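Bring Back the Boring Bus

Settimio Pace
September 13, 2025

Missed the 15 again this morning. Not my fault, not the driver's fault. The 15 doesn't come at 7:40 anymore, it comes when the app says it comes, and the app said four minutes, then nine, then nothing. Then a little gray bus icon with a question mark on it. Great.

So I'm writing this standing up. Bear with me.

Jornville used to have a dull bus system. I mean that as the highest praise I've got. Same times every hour, printed on paper, folded in your coat until it fell apart at the creases. My mother kept ours under a magnet on the fridge. You left the house at 7:34 and you were on the bus at 7:40 and you never thought about it again. Thinking about it was the thing you got to skip.

Then came the redesign. Koval, the consulting outfit, 163 pages, lots of arrows. "Demand-responsive corridors." I read the whole thing last November with a head cold and I still couldn't tell you what a corridor is. What I can tell you is the timetable went away. In its place we got Clandance, the app, which watches where people are and moves the buses toward them. Sounds smart. Maybe it is smart, on a Saturday night downtown when the bars let out.

But most people don't ride a bus on a whim. They ride it to work. To dialysis. To the Jatavard warehouse out past the county line, where the gate closes at the start of shift and you lose the hour if you're late. Those folks don't need a bus that guesses. They need one that shows up.

And the phone thing. My neighbor is in her eighties and has a flip phone she turns on to make calls and then turns off again, to save it. She rode the 15 for decades. Now she asks me when the bus is coming and I have to look it up and tell her, and then it changes and I have to go knock on her door. That's the new system. Me, knocking on a door.

I know what the answer to this is, I've heard it at two public meetings. Fixed schedules waste fuel. Buses running half empty at ten in the morning. OK. Sure. The library is half empty at ten in the morning too. So is the fire station, we hope. A half empty bus at ten is what lets somebody take a doctors appointment at ten thirty without borrowing a car.

Also nobody on the board seems to count waiting as a cost. Fuel goes in the spreadsheet, my forty minutes on the curb doesn't. Add it up over a month and it's real money, and it comes out of the pockets of people who get paid by the hour.

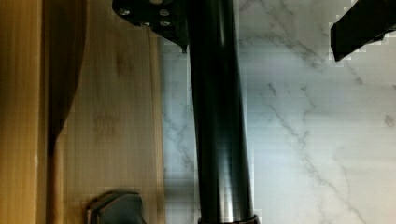
So would a fixed timetable mean giving up the app? Keep the app for evenings and weekends, and run the main routes on a printed schedule from early morning until supper.

Every 60 minutes would do on the small routes. I'd take that. I'd take it gladly over "frequent" service that is frequent on average, wich means two buses at once and then a long nothing. Average is no good to a person standing outside. You can plan around an hour. You make coffee, you leave late on purpose, whatever.

The 19 still runs the old way, by the way. Something about a contract with the college. Same times every hour, paper schedule by the driver's seat. People on the 19 read books. They talk to eachother. The driver knows who gets off where. I rode it end to end last week for no reason other than I could, and it was the most relaxed I've been on public transit in a year.

The board votes on the next phase soon and the draft has the 19 going over to Clandance too. Write to them. Keep it short, they don't read the long ones. Tell them what time you have to be at work.

OK, bus. Gotta go.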